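Vittoria Gentile had never been inside a launderette before she moved to Gristside, and now she went twice a week, sometimes when she had nothing to wash but a tea towel. She loved the place! She loved the warm soapy air that met you at the door, and the bench with the split cushion, and the way perfect strangers would hold the other end of a sheet.

Tonight she had real washing. Eight shirts belonging to her uncle Primo, who was getting married in the morning at sixty-nine and had tried on every one of them while eating soup.

"Which one will he wear?" asked Tetteh Agbeko, folding pillowcases on the bench.

"He won't say. So I'm doing the lot."

She put her basket down and went straight to her favourite, the big bronze-brown machine with the chrome ring round its door. There was another like it alongside, and plenty of people preferred that one, but Vittoria was loyal.
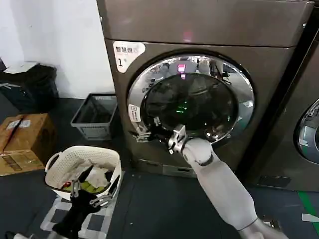 *Number 1, with the basket at its feet.*

"You'll want the cool wash for the blue one," said Tetteh. "My brother was married in a blue shirt. It came out of the machine mauve and he wore it anyway – he looked marvellous, like a bishop."

Vittoria laughed so much that she dropped the soap. Then she held the blue shirt up to the light, a soft old thing with a darned cuff, and found a folded paper in the pocket. It was Primo's speech. It had four lines, two of them crossed out, and the last one was about her.

She read it again, standing there with her coat still on.

"Bad news?" said Tetteh.

"No," she said. "Have you got change for the dryer?"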